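Chapter 4
Sorting Before Storing

What you will study in this chapter
The difference between sorting and storing
Four ways to form a group: by use, by shape, by need for care, by place
What to do with objects that belong to no group
How to write a short sorting record

Words to know: category, mixed lot, holding place, upright, decant, remainder

4.1 The Tuesday box

When Agnes Berge took over the small rental apartments in Ullby, she found that every guest who left also left something behind. A bottle of shampoo, half a bag of rice, a hat, a packet of needles. The cleaners put all of it in one box in the hallway, and on Tuesday the box was carried down to the basement. After one winter there were so many boxes that it was quicker to buy a new bottle of oil than to look for the one that was surely down there.

Berge did what most of us do first. She bought shelves. The boxes moved from the floor to the shelves, and the oil was as difficult to find as before. In February she emptied the first box on a table and began again from the other end, with the question of what she had.

This small story contains the subject of our chapter. Storing means giving a thing a place. Sorting means deciding what kind of thing it is, for our purpose. The two activities are often done at the same time, by the same tired person, and then the place decides the kind: whatever fits on the low shelf becomes "low shelf things." In this book we keep them separate. You have already practiced measuring a cupboard in Chapter 3. Please forget the cupboard for now.

4.2 The mixed lot

A mixed lot is a quantity of objects which have come together for no common reason. The contents of a moving box packed on the last evening are a mixed lot. So is the kitchen drawer under the good drawer, and so is the back seat of many cars. A mixed lot is not the same as a mess. It can be very neat, and a mess can consist of one kind of thing only, for example socks.

The first step with a mixed lot is always to lay it out. Use a table or a bed, with a cloth or carpet that stops round things from rolling. Do not sort from inside the box. The hand takes what is on top, and the eye does not see what is coming, so the first groups are formed by accident. With the whole lot spread out, a student will usually notice two or three natural groups before she has touched anything.

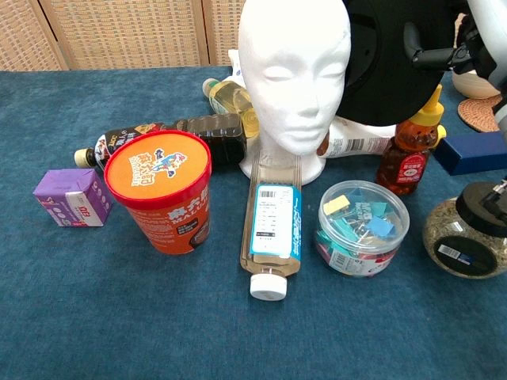
Larasati Oei, whose household course in Pisville was the beginning of many exercises in this book, asks her students to form groups twice, with two different questions. The first question is: where will it be used? The second is: what does it need from me? The answers are seldom the same. A bottle of soy sauce and a bottle of cooking oil go together by the first question, because both are wanted next to the stove. By the second question they go together again, but for another reason: when they are lying on their sides, as they are on the table here, both need to be set upright, and so does the clear bottle with the white screw cap, whatever its use may be. A tub of binder clips needs nothing from us at all. It can stand on a desk for years. The jar of dried leaves stands between these cases, for it does not leak, but most dried herbs and teas keep better away from strong light, and a glass jar lets the light in.

Notice that the second question cuts across the rooms of the home. This is its value. A person who asks only about rooms will make a kitchen group, an office group and a bathroom group, and will carry each group away in the condition in which it was found.

4.3 Four ways to form a group

By use. Things wanted for the same work are kept together. This is the strongest rule in kitchens and workshops. It is weak for things used in several kinds of work, such as scissors and string.

By shape. Cylinders with cylinders, flat boxes with flat boxes. Shape makes good use of a shelf and gives a calm appearance, but it hides things from the person who did not do the sorting. We recommend it only inside a group which has been formed in another way.

By need for care. Things that may leak, dry out, fade or break are separated from those that can be left alone. The group is usually small. It should be dealt with first.

By place. Things are grouped according to where there is room. As we said above, this belongs to storing, and you should be a little suspicious when you catch yourself doing it on the table.

4.4 The remainder

In every mixed lot there is an object that joins no group. A foam head for a hat or a wig is a good case: it is too light to stand safely near the edge of a shelf, it is too large for a drawer, and it resembles nothing else that most people own. Students lose more time on one such object than on the rest of the lot together.

Our advice is to put the remainder in a holding place — a tray, a chair, the corner of a bench — and to finish the other groups. A holding place must be small and it must be visible. Halvard Myklebust used a closet as holding place for his whole workshop, and when he moved out, the closet had to be sorted as a mixed lot of its own. A tray that gets in your way at breakfast is much better.

4.5 Exercise: one surface, two questions

Choose a mixed lot that covers no more than one table. Lay it out and work for 30 minutes. Form groups by use, and write down the name of each group. Push everything together again — this is the unpleasant part — and form new groups by need for care. Write these down also.

Keep your record short. Maj-Britt Amundsen kept hers on the back of old envelopes, with the groups on the left side and the remainder on the right, and this form is still the one we use. Bring both lists to the next lesson. In 4.6 we will compare them and draw a first plan for the shelves.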